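The Jevavix Red Carpet Gown Tape Kit, Reviewed by a Doubter

By Liya Tefera
January
133 shares | 4 comments

Every awards season the same product comes back with new packaging. Some stylist mentions in an interview that the dress stayed up thanks to tape, and by the weekend there are a dozen kits for sale promising to do the same for you in the parking lot of your cousin's wedding. The Jevavix Gown Tape Kit is this year's, and the box has the words "red carpet hold" on it in gold foil. I have a low opinion of gold foil.

What you get is a roll of double-sided fabric tape, a sheet of precut strips for necklines, two pairs of silicone cups, a little packet of hem weights, and a folding card with drawings of where it all goes. The drawings are bad. The one for a plunging neckline shows a torso with no arms and an arrow that points at the ribs, or possibly at the instructions for the hem weights.

I wore it three ways. First with a bias-cut satin slip, the kind that half the nominees turn up in and that slides off one shoulder if you so much as reach for a drink. Then with a stiff strapless dress I've been hitching up since I bought it. Last, a deep V in heavy crepe for the Degefa costume benefit, which runs long and involves a lot of leaning over to kiss people on the cheek.

The satin was a flop. The precut strips held to my skin just fine and let go of the fabric inside an hour. Satin is slick, and I'd guess that any tape strong enough to hold it would leave a mark, but satin is also what's drawn on the front of the box. If you put a slip dress on your box, I expect the slip dress to stay up.

The strapless dress did better. I used long pieces off the roll along the top edge, pressed down for a full minute as the card says, and got through dinner and a slow set of dancing with no tugging. Toward the end the left side started to peel where I'd been sweating. Jevavix claims "up to 4 hours of confident wear." I got a little under three.

The crepe was the surprise. Heavy matte fabric seems to be what this tape was made for, and the neckline stayed exactly where I put it from the cocktail hour until I peeled it off in my bathroom at home. I was prepared to be mean about this part and I can't be.

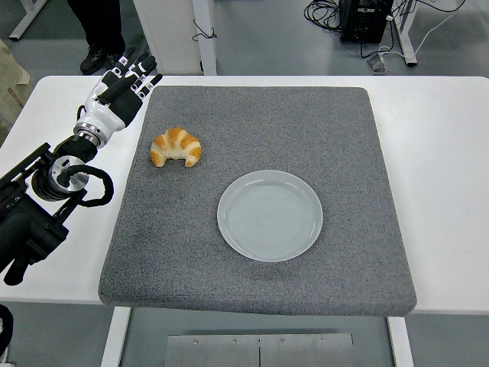 The hem weights I can be mean about. They're small flat discs with a sticky back, and the idea is that your train won't flip over when you walk. Mine fell off on the stairs, one after the other, and a man handed one back to me thinking it was an earring. Sew-in weights from a fabric store cost less and stay where they are.

As for the silicone cups, they're ordinary. If you already own a pair from Sesa, keep them. They're softer at the edges and they come with a proper case, where Jevavix gives you a plastic bag.

Removal hurts a bit, less if you use oil. Test a strip on your inner arm the day before if you have touchy skin. The card says this too, in the smallest type on it.

The product page boasts 1327 five-star ratings. I read a good number of them and plenty were written before the dress had been worn anywhere. I'd buy the roll alone for crepe or wool and skip the rest, except that Jevavix doesn't sell the roll alone. I asked. They said to watch for news in spring.

Related
Skostonbridge Film Gala: The Capes, Ranked
Is the Sesa Clutch Big Enough for a Phone?
Opera Gloves Are Back and I Have Questions
What We Wore to the Degefa Benefit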